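Pellero Table Covering — Set-up Guide
Section 6. Covering and Dressing the Table

6.1 Scope

This section covers fitting the Pellero grid covering to a rectangular table and placing the food prints and plate on it. Table assembly is covered in Section 4. Cleaning is covered in Section 7. Read 6.2 before opening the cloth.

6.2 Before you start

The covering is supplied folded, with the gridded face inward. Prints are supplied flat between two sheets of card. Keep them in the card until the cloth is fitted.

Clear the tabletop and wipe it with a damp cloth. Let it dry completely. Check that the table does not rock. If it does, adjust the feet or move the table before going on.

Allow 1,000 mm of open floor along the front of the table. The other sides may stand closer to desks or shelving, provided chairs can still be moved in and out.

Caution: Do not iron the covering. Creases from folding will relax with the cloth laid flat in a warm room.

6.3 Fitting the covering

1. Lay the folded covering at the center of the table and open it toward the ends, then toward the front and back. The gridded face must be up.

2. Pull the cloth forward until it hangs over the front edge. The recommended front drop is 200 mm. A shorter drop is acceptable, but the cloth will slide more easily.

3. Choose one grid line and bring it parallel to the front edge. Check it at both ends of the table. Correct by moving the whole cloth. Pulling on one corner stretches the weave, and the squares in that area will no longer line up.

4. Smooth the cloth from the center outward with the flat of the hand.

5. Fasten the back edge with the clips supplied. Leave the front edge free.

Note: On tables with rounded edges the clips may not hold. Use the tape strips from the Barholm accessory bag, on the underside only.

6.4 Placing the prints

Each print should lie flat, with its whole outline on the tabletop. Place the larger prints first. The plate goes down after the prints, and the food goes on the plate last.

A simple layout has the round plate on the open part of the cloth, a pair of fried-egg shapes to its right, and the brown pastries or cookies near the front edge. A small item such as a strawberry is enough for the plate. 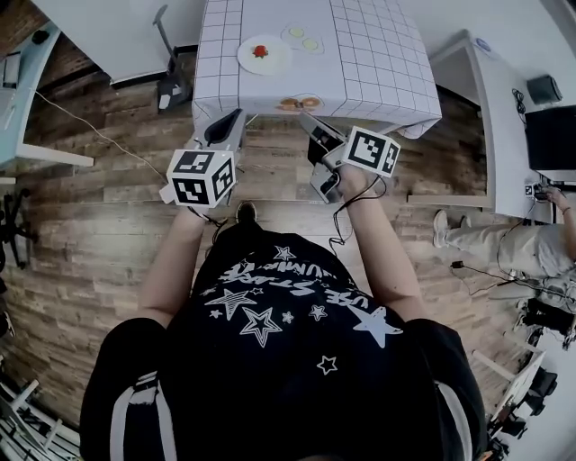
One comment received on the previous issue of this guide was that step 3 should come after the plate is set down, as the weight keeps the cloth still while the lines are being checked. The same reader had also found the front edge a poor guide on an older table, and used the back edge against the wall instead.

The order of steps has been kept. A plate on the cloth makes it harder to shift the covering as one piece, and a plate that drags will pull the squares out of line. The second point is accepted: where the front edge is worn or uneven, use any straight edge of the table. Users of the Wimerham narrow table should always work from the back edge.

6.5 Final check

1. Stand at the front of the table and look along the grid lines from each end. A slight curve near a corner is normal for the first day.

2. Press lightly on each print. If an edge lifts, remove the print and flatten it under its card overnight.

3. Check that the cloth does not touch the floor at any point.

4. Look under the table for loose cables, and for clips that have dropped.

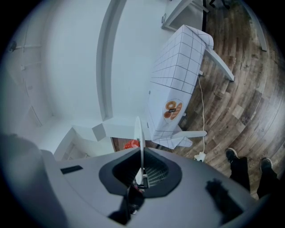 The front drop needs a separate check from the side, with the eye at about the height of the tabletop. The lower edge should run level. Where it slopes, loosen the back clips and repeat 6.3 from step 3. Round stickers, like the orange one with the ring shapes near the lower part of the covering, are to be pressed on after this adjustment — if the cloth is moved afterward, the sticker moves with it and its position has to be checked again. A cord that hangs from under the table, like the thin white one with its plug resting on the floorboards, should be coiled and tied to a table leg when not in use.

Caution: Do not run a cord between the cloth and the tabletop. Do not clip a cord to the covering.

6.6 Removing the covering

Take off the food and the plate, then the prints. Open the back clips and fold the cloth toward the center, gridded face inward. Stickers can remain in place if the fold does not cross them. Return the prints to their card before storing.

Spare clips and replacement prints are listed under Mfaume parts in the back pages.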